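Trorkberg Sunday League – General Discussion
Thread: Fall fixtures and the Ondetti field

segers_left_back
Posted 2020-08-17

The draft fixture list is up. We have 14 games and five of them kick off at 8 a.m. at Ondetti. Is anyone else in the same spot?
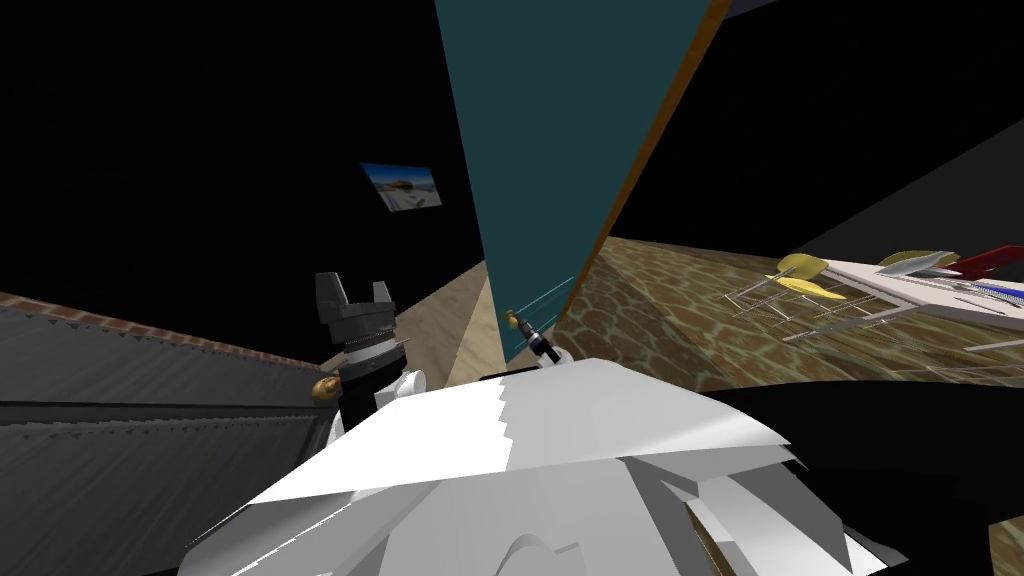
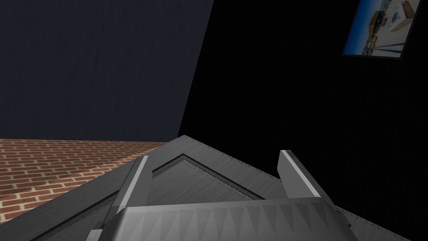
Page 1 of 3

dritden_keeper
We got four early ones. I don't mind. You're home by lunch and the field is in better shape before three other games have been played on it.

segers_left_back
Fine if you live near it. Half our team drives in from the far side of town. Last season we started two of those games with nine players.

offside_again
Ondetti is the cheapest field we have. The league pays 93 a game there and more than that everywhere else. Move those games and the team fee goes over 400.

segers_left_back
I'd pay it. Split across a squad it's not much.

dritden_keeper
Not every team has a full squad. We have 13 signed up and two of them are students.

offside_again
Also, the list is a draft. You can swap a kickoff if the other team agrees and you tell the fixtures secretary by Friday. We did it twice last year.

segers_left_back
Didn't know that. Dritden, would you take our 8 a.m. on the second weekend and give us your 11?

dritden_keeper
Probably – I'll ask the team tonight.

longthrow491
Does the swap rule cover cup games too?

offside_again
No, league only.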